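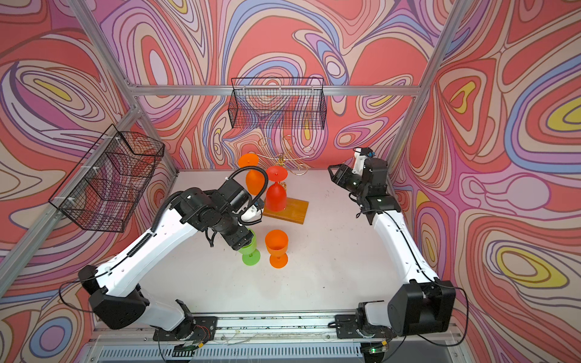 Ticket 101: Left arm drops or misses the glass when hanging it on the stand
Project: Bimilport (student bimanual manipulation project)
Opened by: Fergus Morrison
Assigned to: Cillian Ó Conaill
Priority: High, blocks recording for the course demo
Status: Open

Problem

Task is glass hanging. One arm picks a plastic wine glass off the table, the other arm takes it, and the glass goes upside down onto the gold wire stand with the foot resting on the curls. The orange ones mostly go on. The green one fails a lot more. Either it slips while the left arm is lifting it, or it reaches the stand at the wrong angle and the foot catches on the outside of the wire.

Steps to reproduce

1. Home both arms.
2. Start the Menon teleop session from the lab desktop, not from a laptop.
3. Put the green glass upright in front of the stand.
4. Close the left gripper on the bowl and lift.
5. Try to hang it.

Expected: glass stays where it was gripped.
What we get: glass rotates between the fingers on the way up.

Setup

Grip force setting 280. Camera stream at 400 kbps per camera, which Flallport set as the default in January. No changes to the arm mounts this term.

Comment, Fergus Morrison

I tried this with two different operators and got the same thing, so I don't think it's how we drive it. It's worse when you grip high on the bowl. Gripping low on the bowl is better but then the fingers run into the stand before the foot gets to the wire.

Comment, Cillian Ó Conaill

A few things to rule out before we touch the software. Please do them in this order and write down what happens after each one.

Check the finger pads on both grippers for play. Push each finger sideways by hand with the motors off.
Check the bolts where the left base plate meets the front rail.
Look at the cable loop over the left wrist and see if it pulls when the wrist turns all the way over.
Restart the Menon session and watch the gripper position in the log while holding a glass still.

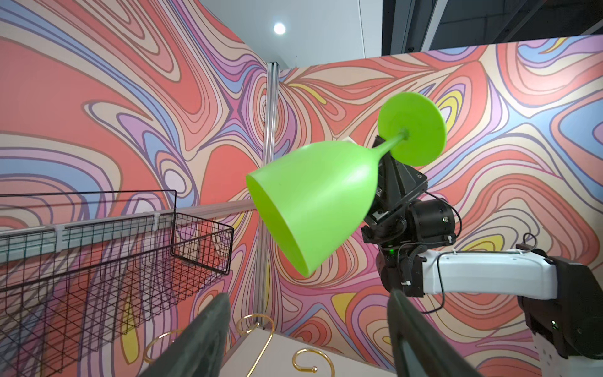
Comment, Fergus Morrison

Done. Finger pads are tight on both arms. Base plate bolts were tight too, I put a wrench on all of them. The cable loop does pull a little at the end of the wrist range, but I don't get anywhere near that during the task. I re-tied it anyway.

The gripper log is more useful. When I hold an orange glass, the left gripper position stays flat. With the green glass it keeps creeping closed for as long as I hold it — slowly, but you can see it in the plot. The 2000 sample capture is in the project folder under costex_logs.

Comment, Cillian Ó Conaill

That sounds like the bowl is giving way under the fingers. The controller is holding force and the glass keeps moving, so the fingers follow it. When the bowl deforms, the contact patch shifts and the whole thing rolls.

Can you drop the force setting in small steps and repeat? Don't change the finger speed at the same time or we won't know which one did it. Also try taking it by the stem for the handoff. I know that's harder to line up.

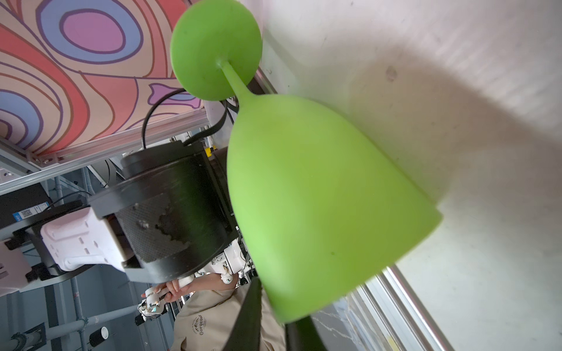
Grip force is the right thing to be looking at. I dropped it in steps and the creep got smaller each time, but at the lowest step the glass slid straight down when the arm moved. The wrist view shows the lower edge of the bowl pinched in a bit between the fingers, so I'd like the Costex viewer open on that camera whenever we tune this. It's easier to judge from there than from the position plot.

Stem grip for the handoff works better than I expected. The foot comes in nearly level and I can get it over the wire without the fingers touching the stand. It takes longer to line up, and new operators are going to find it annoying for the first few tries.
— Fergus

Comment, Cillian Ó Conaill

OK, then let's do it this way for now:

Bowl grip only for the pickup, force one step above the point where it slid.
Stem grip for the handoff and the hang, both colors, so the recordings match.
Keep the old episodes but tag them bowl_grip so they don't get mixed into training.

I'll add a force profile per object to the Bimilport config so people don't have to type it in. The setting isn't saved when the session restarts, so until that's merged check it every time you log in. I'm leaving this open until we have a full session recorded with the new settings.

Update, Fergus Morrison, March 27, 2022

Config branch pulled and the profile loads. Left gripper now reads the lower force on startup. One warning in the log about a missing default for the right gripper — it falls back to 280, same as before. Cillian, is that what you wanted or should the right arm have its own value?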